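Handpump at Gilesau school losing prime — troubleshooting log

Last updated: October 24, 2020

Print | E-mail 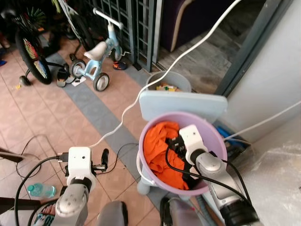 I've been going around in circles with this pump since June, so I'm putting it all in one place for whoever picks up the ticket at Gondovik. It's the Suominen handpump behind the school, the one the hygiene classes use. First thing in the morning it takes 40 strokes before any water shows up, then it runs fine until lunch. The classes only need enough for handwashing and rinsing cloths — picture a plastic bucket like the purple one with the orange cloth in it — and even that has turned into a workout for the little kids!

Tried so far:

Swapped the foot valve seal. Better for two days, then right back to 40 strokes.

Checked the rod joints (all tight) and greased the handle bearing, which got rid of the squeak and nothing else.

Poured water down the top and left it overnight. Level had dropped by morning, so I'm pretty sure we have a leak in the rising main.

The pump at Kusasholm did the same thing and it was a cracked pipe near the bottom. I'd love to pull ours, but I only have one pipe clamp and I need two — please send one, plus a spare length of pipe.

Status: open, waiting on parts.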